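Butby Explains: How a Robot Learns to Fold Your Towel

You probably hate putting away laundry. A robot doesn't hate it, but a robot doesn't know what a towel is either. Somebody has to show it.

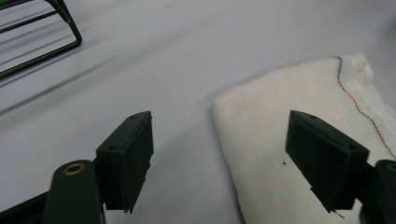

That's where a kit called Sanell comes in. It's a pair of grippers with no robot attached. A person holds one in each hand and does the job, pinching and lifting as a robot would. A small camera on each gripper watches the fingers.
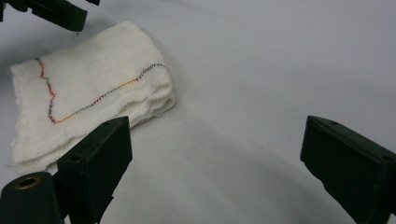 Towels are sneaky. A brick keeps its shape when you pick it up – a towel flops. So one try won't do. Nimarent, the company that rents out the kit, suggests 100 tries for each chore. Yes, 100. Your parents have asked you to tidy up fewer times than that. Probably.

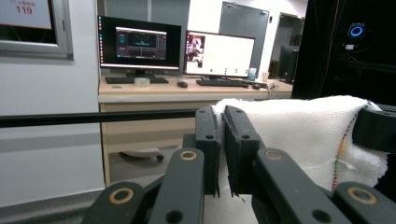 Later, a computer studies all those tries and hunts for patterns: where to pinch, when to let go. Then a real robot gets its turn, and it may still make a mess of it.

Schools can rent a Sanell for 7 days. It suits kids with grown-up-sized hands, and very patient ones – bring your own towel.

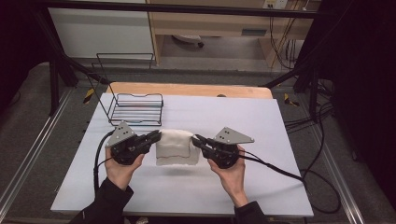
Two grippers, one towel, and a person doing the robot's homework.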